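Die letzte Fähre nach Hokside

Der Honda sprang beim dritten Versuch an. Sie ließ ihn eine Weile laufen, bevor sie die Handbremse löste, so hatte es ihr Vater auch immer gemacht. 1,855 stand auf dem Zettel am Armaturenbrett, in seiner Schrift, der Literpreis von irgendeiner Tankstelle im März. Sie hatte den Zettel nicht abgenommen.

Von Nindarmont bis zum Anleger waren es 80 Kilometer, die letzten davon ohne Mittelstreifen. Auf dem Rücksitz lag der Karton von der Firma Golob, darin die Unterlagen, die ihr Bruder unterschreiben musste. Er hätte sie auch mit der Post bekommen können. Sie hatte trotzdem Urlaub genommen, zwei Tage.

Hinter dem Sägewerk fing es an zu regnen. Sie dachte an das Haus und daran, wer die Dachrinne machen sollte. Ihr Bruder hatte am Telefon gesagt, er brauche nichts davon, sie solle verkaufen. Dann hatte er gefragt, ob die Standuhr noch gehe.

Am Anleger stand kein anderes Auto. Der Mann im Kassenhäuschen wollte 200 Kronen und gab ihr eine Karte, auf der die Abfahrt mit Kugelschreiber verbessert war.

– Wird sie fahren?, fragte sie.

– Bis jetzt ist sie immer gefahren, sagte er.

Im Warteraum gab es eine Bank, einen Heizkörper und einen Automaten. Sie setzte sich so, dass sie das Wasser sehen konnte.
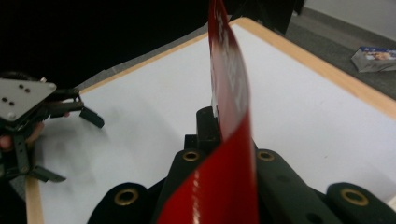
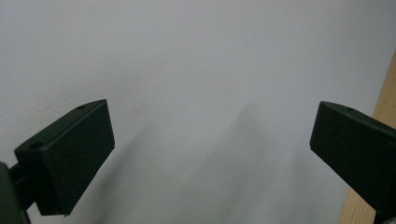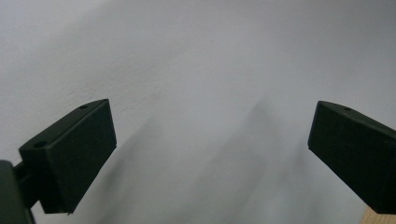
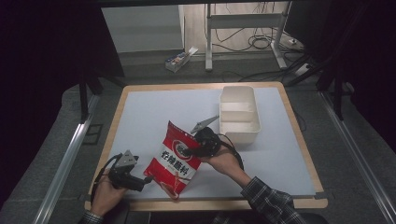
Die Fähre kam mit vierzig Minuten Verspätung um die Landzunge. Bis dahin hatte sie den Brief an ihren Bruder noch einmal gelesen und beschlossen, ihn nicht abzugeben. Sie hatte Hunger bekommen und Münzen in den Automaten geworfen, und heraus kam eine Tüte zum Knabbern, rot und weiß, wie ihr Vater sie früher auf jeder Überfahrt gekauft hatte. Er hatte sie immer ihrem Bruder gegeben, weil der seekrank wurde und etwas zum Festhalten brauchte. Sie steckte die Tüte ungeöffnet in die Manteltasche und ging zum Wagen. An Bord blieb sie am Steuer sitzen, der Karton hinter ihr, die Scheiben beschlugen. Drüben in Hokside brannte am Kai eine Lampe, und darunter stand jemand ohne Schirm.

37 Mal geteilt

2 Kommentare

moorhuhn_s
Den Zettel am Armaturenbrett kenne ich, bei uns war es ein Parkschein. Gern gelesen.

Leserin aus dem Norden
Mir fehlt, was in dem Brief steht. Oder kommt noch ein zweiter Teil?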